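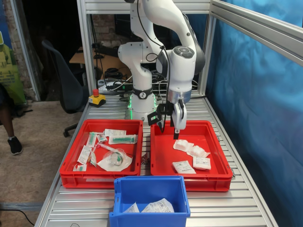 Valentin Coman
Product Manager, Grerine

Dimton Wall Shelf

The Dimton is a wall shelf for pantry and garage. It comes in white or gray, and the length is 1000 mm.

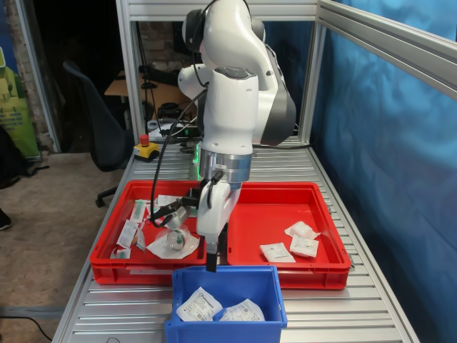 We pack two brackets and all screws with each shelf. Please check your wall before you order, as plaster needs other plugs, and these we sell separately. 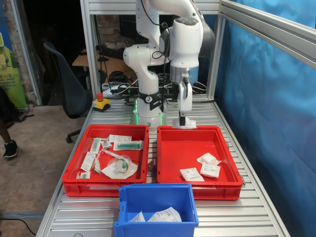 Care and delivery

Clean with a soft cloth and a little soap. Do not use steel wool.
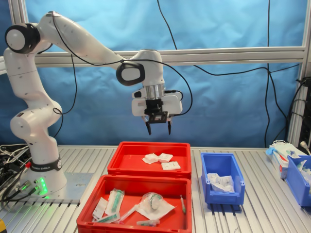 Orders from our Armont store leave the next working day. For larger quantities please write to Margareta Cârstea and mention item 2373.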